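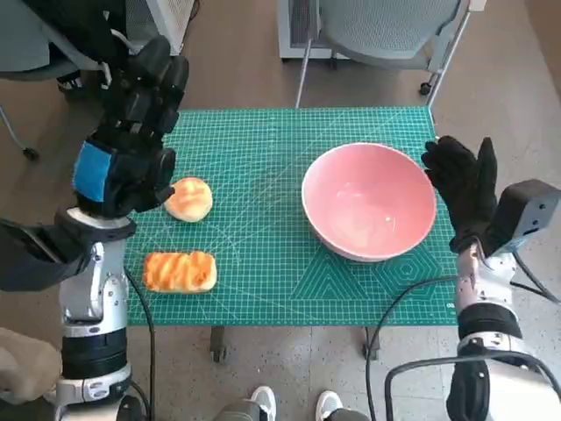 Vol. 3, No. 5

1/ Notes on the bimanual grasp work at Cladima. The task is short: bread and pastry on a cutting mat, one bowl, two hands. Food goes in the bowl. The question is how early the hand should commit to a finger shape.

2/ Our old controller, Drirotine, picked a grasp type from the first camera view and kept it to the end. Fine for blocks. On a domed bun it tends to close too high, and the fingers slide up the crust.

3/ The new method, Berhe, delays the choice. The arm moves to a hover pose with the fingers partly curled. Only then does the policy predict joint targets for the hand, in chunks, with a fresh image before each chunk.

4/ The left hand here is at the bun, one fingertip nearly at the edge. That gap is where most of the useful signal sits. If the curl is wrong at this point, there is still time to fix it. After contact there usually isn't.

5/ The right hand stays open beside the bowl. We tried training the left arm alone with the right arm's joints masked out. It got worse. Our best guess is that the right arm's pose tells the policy which stage of the task it is in.

6/ Training set: 70 demonstrations per object, head camera plus joint states. Start positions were changed between demonstrations. The mat grid makes it easy to log them by hand, and we publish the offsets with the data.

7/ Result: on held-out start positions, Berhe dropped the bun in 3 trials out of 70. Drirotine dropped it in 6, same positions, same order. A small difference on a small test. We don't claim more than that.

8/ The flat pastry is a different problem. Both methods approach from above and both press too hard on the glaze. A force limit helps but slows the close. We have no numbers worth posting yet.

9/ Ablation: cutting the chunk length to 5 steps made the hover jittery with no gain in grasp quality. Longer chunks are smoother but miss late shifts of the object. We left it at the longer setting.

10/ Next is the same protocol on the Grandivau bench, with different lighting and a different table height. Code goes up after that run.

Last updated: 13 May 2018

© Cladima | Contact | Back to top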